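Gilmartin Community Kitchen – progress report to the Navura Fund
July 30, 2026

1. Meals
The kitchen served 585 lunches this quarter. Demand was highest in the school holidays.

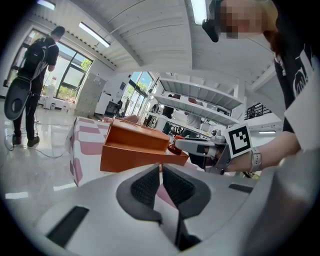 2. Spending
Of the 2,000 pounds awarded for equipment, most has gone on the new cooker – fitted by Stavero.
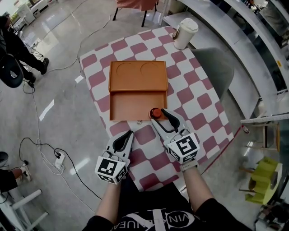 Will the remaining money be spent by October?
The balance is set aside for shelving, which has been ordered.

3. Training
Relu Sârbu led 13 food hygiene sessions. 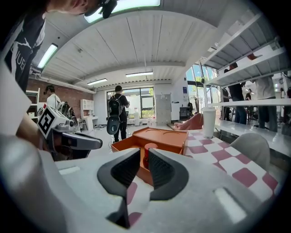
4. Next steps
We will open on a second weekday and report again in October.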